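**Ensaio de garras: dedos pontiagudos ou dedos curtos na tarefa do par de sapatos**

Setembro foi quase todo para as garras. Quem acompanha o boletim lembra que a bancada da Zindeseck tinha ficado com dois jogos de dedos por avaliar e que a decisão andava a ser adiada desde a troca dos controladores. O ensaio está feito. Ficam aqui os resultados principais, as condições em que foram obtidos e o que ainda falta repetir.

A comparação foi entre os dedos Flisero, compridos e afilados, e os dedos Nillero, mais curtos e com a ponta quadrada. Ambos encaixam no mesmo suporte e abrem o mesmo curso, de modo que não foi preciso mexer nos braços. O programa de controlo é o Scanlon, na versão que já estava instalada, e não foi atualizado durante o ensaio. Santosh Vishwakarma ficou com a montagem e a calibração, Orla Buckley com a operação e Malachy Moriarty com os registos.

## Porquê sapatos

A escolha da tarefa deu alguma discussão. As peças rígidas que costumamos usar (cubos, cilindros, conectores) favorecem qualquer garra razoável e dizem pouco sobre o que acontece com material que cede. Um sapato de malha tem uma parte mole, uma sola que resiste e uma abertura onde um dedo entra bem ou entra mal. Numa caixa forrada de papel, o problema aumenta: o papel dobra, desliza, fica preso entre os dedos e chega a tapar por completo o ponto de pega na imagem da câmara da cabeça.

Cada ciclo tem as mesmas etapas. O braço direito retira um sapato e pousa-o na mesa, volta para buscar o outro e, na segunda metade, faz o percurso inverso. O braço esquerdo fica de apoio perto da caixa e só intervém quando a tampa ou o papel estorvam.

Os ensaios fizeram-se depois das 20h. A janela atrás das mesas dá luz a mais durante a tarde e as sombras mudam de um ciclo para o outro; à noite a iluminação mantém-se constante, embora o vidro passe a refletir o tampo. Malachy teve de recortar a zona superior da imagem para que os reflexos não entrassem no detetor.

## Bancada e execução

A caixa fica sempre aberta, com a tampa virada para a esquerda. A posição na mesa não é fixa: entre ciclos, Orla roda-a um pouco e desloca-a, dentro de uma zona marcada no plano de ensaio. Foi aqui que apareceram as maiores diferenças entre operadores em campanhas anteriores, e por isso desta vez só uma pessoa mexeu na caixa.

O material da mesa de trás fica onde está de uma sessão para a outra. Serve de fundo e obriga o detetor a trabalhar com objetos que não fazem parte da tarefa.

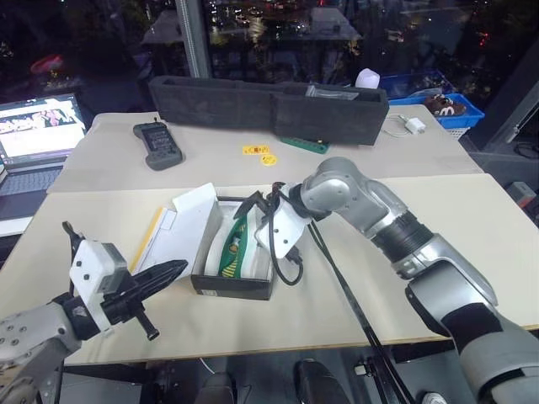
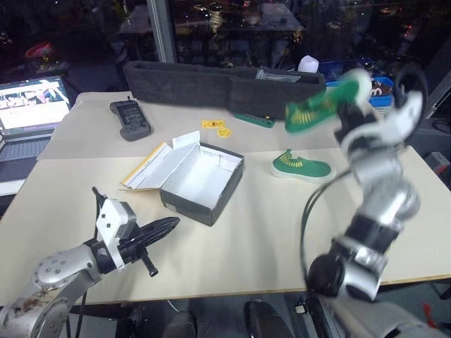
## Resultados

Foram guardados 234 ciclos completos, repartidos pelos dois jogos de dedos, num total de 1656 tentativas de pega. Uma tentativa conta a partir do momento em que os dedos começam a fechar, mesmo que não cheguem a tocar no sapato. Os ciclos interrompidos por falha de comunicação ficaram de fora.

- **Retirar da caixa.** Os dedos afilados estiveram melhor. Entram entre a parede e o sapato sem empurrar o papel para o fundo, e a pega pela abertura sai à primeira com mais frequência.
- **Transporte.** Vantagem para os dedos curtos. Com os afilados, o sapato roda na pega quando o braço acelera, sobretudo se foi apanhado perto da ponta.
- **Pousar na mesa.** Sem diferença que valha a pena registar. As falhas vieram quase todas da altura calculada e repetem-se nos dois jogos.
- **Voltar a arrumar.** O segundo sapato continua a ser o passo mais difícil. Os dedos curtos batem na borda da caixa; os compridos passam, mas arrastam papel ao sair.

Reduzir a aceleração do pulso em 60 por cento na fase de transporte eliminou quase toda a rotação com os dedos afilados. O ciclo fica mais lento, e ainda não foi medido quanto. Para esta bancada é um preço aceitável – para uma linha com cadência definida, talvez não seja.

## Cabos

Um assunto lateral que ocupou mais tempo do que o previsto. Os cabos que acompanham os braços precisam de folga para os movimentos mais abertos, e essa folga acaba por cair na zona de trabalho. Ravinder Cloutier propôs passar o troço solto por um guia preso ao antebraço. Santosh prefere encurtar o troço e refazer a fixação no cotovelo, o que implica desmontar e recalibrar. Vai testar-se primeiro o guia, por ser reversível.

Até lá, quem usar a bancada deve verificar os cabos antes de cada sessão, com os braços na posição de repouso, e repetir a verificação depois de qualquer paragem de emergência.

## Decisão e próximos passos

Os dedos Flisero ficam montados nos dois braços. Os Nillero guardam-se com os respetivos parafusos, porque Dymphna Mac an tSaoi vai precisar deles para o ensaio com embalagens de cartão.

Falta fazer o seguinte:

1. Repetir a fase de transporte com 3 perfis de aceleração e medir o tempo de ciclo em cada um.
2. Experimentar uma ponta de borracha nos dedos afilados. Há material para um par.
3. Rever a estimativa de altura ao pousar, com a câmara da cabeça recalibrada.
4. Correr uma série sem papel na caixa, para separar o efeito do papel do efeito da geometria.

Os registos estão na pasta partilhada do grupo, separados por jogo de dedos, com uma folha de leitura que explica as colunas. Os vídeos ocupam bastante espaço e só lá está uma seleção; os restantes pedem-se a Malachy. Quem quiser reservar a bancada para ensaios próprios deve falar com Orla e indicar que dedos pretende usar, porque a troca obriga a nova calibração e leva mais de uma hora.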